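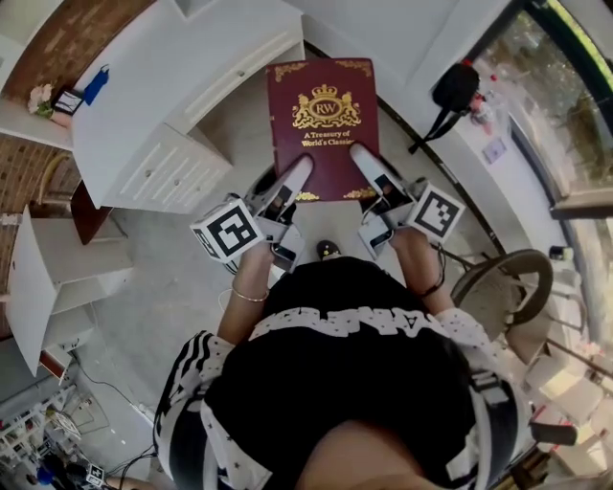
A hardcover copy of "A Treasury of World's Classics," held upright.

Report on the Visit to the Donmont Studios, November

Members of the Gatwood Television Drama Society visited the Donmont production studios in November as part of the Society's yearly program. The group was received at 10 a.m. by Unai Sotomayor, head of production on the family drama Festero, now filming its second season.

The visit began on Stage 2, where the main sets are kept standing between blocks of filming. These are the Echevarría family's kitchen, the upstairs hallway and the bakery office in which most of the first season's quarrels took place. Members who had followed the series from its first episode noted that the hallway is far shorter than it looks on screen. Mr. Sotomayor explained that long walking shots are filmed in two passes and joined in editing.

The group then watched a rehearsal of a dinner scene from the sixth episode. The Society has agreed not to publish any detail of the story before broadcast. It may be reported that the director asked for the closing lines to be played more quietly each time, and that the fourth reading was the one kept.

Before lunch, members were shown the costume store, which holds 1353 items entered by character and episode. Staff keep a separate rail for clothing that must appear in flashbacks, and the younger cast members' pieces are held in several sizes.

The afternoon was given to a talk on scheduling. Each episode runs nearly 90 minutes and is filmed out of order, with all kitchen scenes completed first. In reply to a question about the recasting of the older brother, Mr. Sotomayor said that the decision had been made before the scripts were finished and that later episodes were written with the new actor in mind.

The Society thanks Donmont for its welcome. Members who wish to join the spring visit should write to the Gatwood office. Places will be offered first to those who were on the waiting list for November.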